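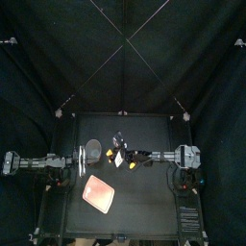 首页 实验记录 设备 数据 规程 检索

Gosatico 项目 双臂遥操作示教 工作记录
2018年4月27日
地点:Sakisdale 实验区,二号工作台
记录编号:2233

一、当日任务

按 Gosatico 项目本阶段计划,在二号工作台继续进行双臂协同放置任务的示教采集。任务内容为:右臂夹持贴有白色标签的黑色小件,左臂扶持透明塑料杯,右臂将小件送入杯中并松开;随后左臂将杯子移至粉色砧板之上放下,两臂退回起始位。整段动作由操作人员通过 Slanina 遥操作端完成,采集程序同步记录两臂关节位置、夹爪开合量及各路图像。

计划采集有效示教 20 条。上次采集遗留的左臂跟随滞后问题,一并在本日开机检查中复核。

二、开机与检查

1. 先给左右两侧控制箱上电,待指示灯稳定后启动上位机程序。两臂均正常回零。

2. 围布检查。四周深色围布下缘已重新压紧,顶部交叉的两根拉绳保持张紧。上一阶段曾出现围布向内塌落、进入俯视视角的情况,本次在两臂全行程运动时逐一观察,未见围布与连杆接触。围布右侧仍有褶皱,对图像的影响暂按可接受处理,待更换照明时再评估。

3. 夹爪检查。左臂仍使用银色金属平行指,右臂使用黄色指端。两臂指端不同,遥操作端的开合映射亦须分别设置。核对后发现左臂的映射文件仍为旧版,闭合到位时主手尚有一段空行程。已换用现行文件,重新标定开合两端,主手与从手的行程一致。

4. 左臂跟随滞后复核。令主手作缓慢往复运动,滞后不明显;作快速往复时,从手在换向处仍有可察觉的拖尾。检查网络与上位机负载,均无异常。将 Slanina 端的平滑滤波由“强”改为“中”,拖尾明显减轻,但静止时从手末端有轻微抖动。权衡后本日全部示教采用“中”档,并在每条数据的元信息中注明。此前以“强”档采集的数据不得与本日数据混编,待处理程序能够识别档位字段后再合并。

5. 线缆检查。左侧台面线缆较乱,左臂低位运动时连杆下方余量偏小。本日仅作临时归拢,未拆线重排。须安排停机时间统一整理,整理前左臂末端高度下限不得下调。

三、物件摆放

杯子放在两夹爪之间偏左臂一侧,砧板平放于黑色台面,斜置。台面靠操作人员一侧不放置任何物件,作为两臂的避让区。

每条示教开始前,由辅助人员在规定范围内变更杯子的位置及砧板的朝向。变更幅度按规程附表执行,不得凭印象摆放。前期部分数据中,砧板的角度几乎没有变化,训练后的策略在砧板转到其他朝向时,放杯位置明显偏离。项目组已就此作出要求:摆放人员与操作人员由不同人担任,操作人员在摆放结束前不看台面。

黑色小件统一由右臂夹持后开始记录,即起始状态为右夹爪已闭合并持有小件、左夹爪张开。取件动作另设任务采集,不在本任务中出现。小件夹持时标签朝向不作统一要求,但标签不得被夹爪全部遮住,后期人工核查需依靠标签判断小件是否在夹持中转动。

四、采集经过

前几条示教用于操作人员熟悉手感,均标为“练习”,不计入有效数据。练习中出现的主要问题是两手节奏不一致:左手尚未将杯子夹稳,右手已开始下送,小件触及杯沿后将杯子带偏。与操作人员商定,以左臂夹杯完成后停顿片刻作为右臂下送的信号。停顿不必过长。停顿过长的示教在训练中会使策略长时间停留于该状态,前一阶段已有教训。

正式采集开始后,动作逐渐稳定。现就几处情况分别记录。

(一)杯壁受力。左臂金属指刚性较大,透明塑料杯壁较薄,夹紧时杯口易变形。杯口变形后,右臂下送的余量随之减小。经试验,将左夹爪力上限设为额定值的 65%,杯子可被提起且杯口形状基本保持。低于此值时,提起过程中杯子有下滑倾向。该设定已写入任务配置,今后凡使用同型塑料杯的任务均从该值起调,不再逐次试探。

(二)松开小件的高度。操作人员倾向于将右夹爪伸至杯内较深处再松开,以求稳妥,但右夹爪指端在杯内张开时会顶住杯壁。经商定,改为小件下端进入杯口即松开,由其自行落下。该做法动作较短,各条之间的一致性也较好。缺点是小件偶尔搭在杯口内侧,未落到底。遇此情况,允许操作人员用右臂轻触一次使其落下,并作为有效示教保留,标记为“含修正”。再次触碰仍未落下的,判为失败。

(三)退出顺序。右臂松开后应先竖直退出杯口范围,再向右收回。个别示教中操作人员直接斜向抽回,虽未碰到杯子,但轨迹贴近杯沿,不宜作为示范。此类数据已标为“待议”,由数据核查环节决定取舍。

(四)放杯。左臂将杯子移至砧板上方后,操作人员从遥操作位对高度判断不准,有提前松开使杯子跌落的,也有下压过度使砧板滑动的。砧板底面与台面之间摩擦较小,受压后即移位。曾讨论在砧板下加防滑垫,因将改变砧板高度,与已有数据不一致,本日未采用。改由操作人员参照俯视画面与侧面直接观察两者配合判断,其后情况好转。

(五)通信中断。采集中段 Slanina 端与上位机连接断开一次,从手按设定保持原位,未发生意外动作。重连后主手与从手位置存在偏差,程序要求重新对齐方可继续,保护逻辑符合预期。该条数据作废,文件保留,供排查用。断开原因未查明。日志显示断开前心跳包间隔逐渐增大,怀疑与同网段内的大文件传输有关,已请数据管理方面在采集时段避免向 Dindell 存储节点批量上传。

五、结果

有效示教 20 条,已达到计划数量。另有失败 5 条,包括杯子跌落、小件落在杯外及上述通信中断一条。失败数据按规定不删除,单独归入失败目录,并填写原因字段。练习数据不上传。

回放检查由未参加操作的人员进行,逐条核对以下内容:起止状态是否符合任务定义;图像与关节数据的时间戳是否对齐;夹爪开合量曲线与画面中开合动作是否一致。核对中发现有一条示教的结束点标得过早,左臂尚未退回起始位,已按原始文件重新截取。其余未见异常。

在时间戳核对中另注意到,俯视图像相对关节数据有一固定偏移,各条一致。初步判断为图像采集程序启动时的缓冲所致,可在后处理中统一扣除。是否影响以往数据,需抽查旧文件后确定。

六、关于手把手示教的对照

按计划,采集结束后用剩余时间进行了少量手把手示教试验,即关闭右臂伺服保持、开启重力补偿,由操作人员直接握持连杆引导右臂完成下送与松开动作。此部分仅作方法比较,不计入本任务数据。

试验情况如下。就单臂动作而言,手把手引导上手较快,末端轨迹也较平顺,下送高度的判断明显优于遥操作。但操作人员的手与前臂不可避免地进入俯视画面,所得图像与自主运行时的画面不同,不能直接用于以图像为输入的训练。若采用引导后回放、在回放时重新录制图像的办法,则物件须精确恢复原位,塑料杯一经触碰即难以做到。此外,双臂任务需两人分别引导左右臂,围布以内空间有限,两人操作时相互妨碍,且身体易靠近运动部件。

据此,本任务仍以遥操作为主要方式。对于不含双臂配合、且仅使用关节数据的子任务,可保留手把手方式。重力补偿参数目前按空载设置,右臂末端在引导过程中有缓慢下沉,正式使用前须重新辨识负载。

七、遗留事项

1. 左侧线缆整理,需停机,时间待定。

2. Slanina 端平滑滤波“中”档下的静止抖动。建议试用按速度自动调整滤波强度的方案,由软件方面评估。

3. 通信断开原因排查。将心跳包日志的记录粒度调细,下次采集时一并保存。

4. “待议”示教的取舍标准需形成文字。目前不同核查人员对“轨迹贴近杯沿”的理解不一,建议以末端与杯沿的最小距离作为判据,阈值另行确定。

5. 俯视图像时间偏移,抽查旧数据。原定在十一月统一重处理的那一批,如确认受影响,应提前处理。

6. 塑料杯备件。反复夹持后杯壁出现折痕,有折痕的杯子刚度下降,夹紧变形加大。自下次起,每次采集前检查杯壁,有明显折痕即更换,换杯情况记入元信息。

7. 右臂黄色指端表面磨损情况,本日仅目视检查,未测量。

八、收尾

采集结束后,两臂退至停放位,夹爪均置于张开状态,小件、杯子及砧板收回物件箱。上位机程序正常退出,控制箱断电。数据已写入本地盘并校验,待网络空闲时段上传至 Dindell 存储节点,上传完成前本地副本不得清除。任务配置文件已提交新版本,提交说明中注明了左夹爪力上限及滤波档位的变更。

补记:断电后再次核对映射文件目录,旧版左臂映射文件仍在默认加载路径内,已移入归档目录。下次开机时请首先确认程序加载的文件版本,并在检查表相应栏内签注。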